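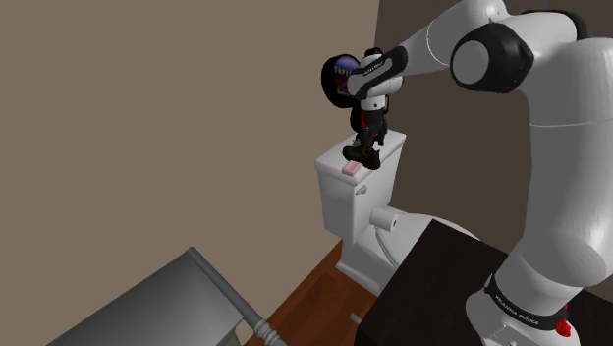 Session 4 - Tokens, wallets and event ticketing

Handout for the evening group, Maureen Bramwell. Jan 17, 2025

Read before class: chapter on ledgers, first half only. Skip the math boxes.

Recap from last time
Blockchain = shared list of records, many copies. Each block points back to the one before. Changing an old record means redoing everything after it. Expensive, so people mostly don't try.

Fungible vs non-fungible
Fungible: any unit swaps for any other. Dollars, most coins.
Non-fungible: each token has its own ID. Concert seat, membership card, digital art.
Common mistake on the homework - owning the token does not mean you own the copyright. Check the license terms.

Case: Drindbridge festival
Small music and tech event in Starkdale, two days in May. Sold 3117 passes, 182 of them as tokens through a platform called Promasside. Rest were normal email tickets.
- Token passes cost $30 more, came with early entry
- 151 token holders checked in at the gate
- Resale fee went to the organizers, set in the contract
- Main complaint: people lost there recovery phrase and couldn't get in without help from the desk

Discuss: did the organizers need a blockchain for this? What would a plain database do worse? What would it do better?

Wallets
Custodial - a company holds your keys. Easy reset, but you're trusting them.
Self-custody - you hold the keys. No reset. Write the phrase on paper, keep it off your phone.
Darko is the practice wallet we use in the lab. Test coins only, do not send real money to it!!

Gas fees
Paid to get a transaction procesed. Go up when the network is busy. Will do a worked example on the board.

For next time
One page on the Drindbridge case, either side. Bring a printed copy.
Install Darko before class - the download is slow on the room wifi.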